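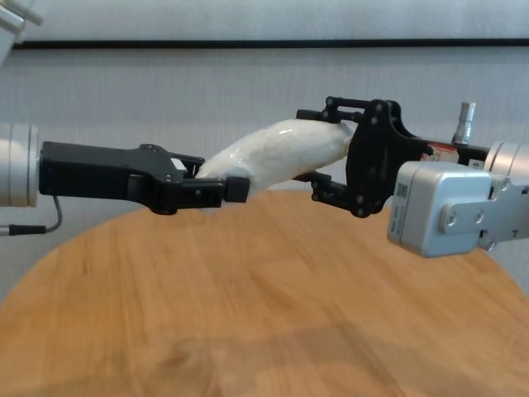
# Stistham Ward Results Dataset

Search this repository
Go

## Summary

This dataset contains ward-level results and turnout for the two most recent council elections held in the Stistham and Clerlow districts. It covers 151 wards. Records were transcribed from the declarations of result published by each district's returning office and are provided for research, teaching and journalism.

## Contents

The release consists of two files:

- `results.csv`: one row per candidate per ward
- `turnout.csv`: one row per ward per election

Fields in `results.csv` are `district`, `ward_code`, `ward_name`, `election`, `candidate_id`, `party`, `votes` and `elected`. Candidate names are not included. The `candidate_id` field is stable across both elections, so that a person who stood twice carries the same identifier, including after a change of party.

Fields in `turnout.csv` are `ward_code`, `election`, `electorate`, `ballots_issued`, `ballots_rejected` and `turnout_pct`. Turnout is calculated as ballots issued divided by registered electorate, and includes postal ballots.

## Method

Each declaration was keyed twice by separate operators and the entries compared. Differences were settled by reference to the signed declaration. Party labels follow the wording on the ballot paper. Local labels have not been merged into national parties, and users who need grouped totals should apply their own mapping.

## Known limitations

- Uncontested wards appear in `results.csv` with a blank `votes` field. They have no entry in `turnout.csv`.
- The Brikitbridge ward was redrawn between the elections. Its figures must not be compared directly, and the two versions have different ward codes.
- Clerlow did not publish reasons for rejected ballots. Only totals are given.
- By-elections are excluded.

## Versions

Version 2 corrects the electorate figures for Clerlow, which had been taken from the February register in error. Version 1 should no longer be used.

## License and maintenance

The data may be reused with attribution to the Torres Elections Archive. Corrections should be submitted through the issue tracker, with the ward code and a copy of the relevant declaration.

## Comments

**wardwatcher**
Is there any plan to add boundary files? I can join on ward code but have nothing to map against.

**torres-archive**
Boundary files are held by the districts under separate terms and cannot be redistributed in this repository.

**mk_polls**
The stable candidate IDs are very useful. Please note that blank votes load as zero in some spreadsheet imports, which drags down the party averages.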